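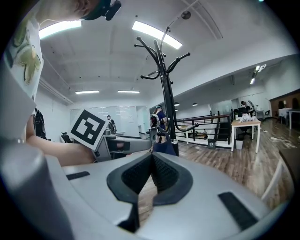

Valentina Leiva came in at five past eight and hung her coat on the stand, on the arm nearest the door. It was February and the lights in the office were already on. She put her lunch in the drawer and sat down.

The coat stand had come with the lease. It was tall and black, with curved arms that ended in round knobs, and it leaned a little when all the coats were on one side. Huw Rosser had been at the firm for 17 years and always used the same arm. New people found this out by hanging something there.

By nine the others had arrived. Zoila Giraldo had a raincoat and a scarf. Huw had his brown coat with the torn pocket. There was also a grey coat that Valentina didn't know.

"Whose is that?" she said.

"It was there yesterday," said Zoila. "I thought it was Abelardo's."

Abelardo Echeverría had left for the Stundthorpe office before Christmas. Valentina rang him. He was wearing his coat, he said, because the heating in Stundthorpe had failed again. He asked if anyone had found his stapler.

The coat stayed where it was all that week. People moved it round to get at their own things. On wet mornings somebody hung an umbrella over it, and Zoila said that was rude, and took the umbrella down and stood it in the corner.

On the fourth evening Valentina was the last one in. She put her own coat on, then stopped and felt in the pockets of the grey one. There was a glove in the left. In the right was a bus ticket to Iturra Road and a cloakroom tag with the number 2383 on it.

She put the glove back. She sat down again with her coat on and looked up the Iturra Road bus. It was the number 9, and it stopped outside the building, which she had never noticed, as she always came from the station side.

The next morning she wrote a note and pinned it to the collar. It said, Is this yours? Please ask Valentina, second desk. Huw read it and said the pin would leave a mark. She took out the pin and used a paper clip.

At half past three a woman came up the stairs. She was small and past seventy and she had on a thick cardigan under a man's anorak.

"Catalina Gallardo," she said. "I came about the cleaning job. Last week. A gentleman talked to me."

"That was me," said Huw. "We said we'd write to you."

"You did write. You said no." She looked at the stand. "I went home without my coat. I was on the bus before I noticed, and then I didn't like to come back."

Valentina unclipped the note and handed the coat over. Mrs Gallardo took off the anorak and held it out, and for a moment there was no one to take it, so Huw did. She put on the grey coat and did up the buttons from the bottom. She found the glove and then brought the other one out of her cardigan.

"It's a good stand," she said. "My sister had one. It fell on the dog."

"Was the dog all right?" said Zoila.

"Oh yes. It was the summer. There was nothing on it."

Huw gave her back the anorak and walked down with her to the stop. He was gone for a long time. When he came up his hair was wet, and he hung his jacket on the arm where the grey coat had been and went to put the kettle on.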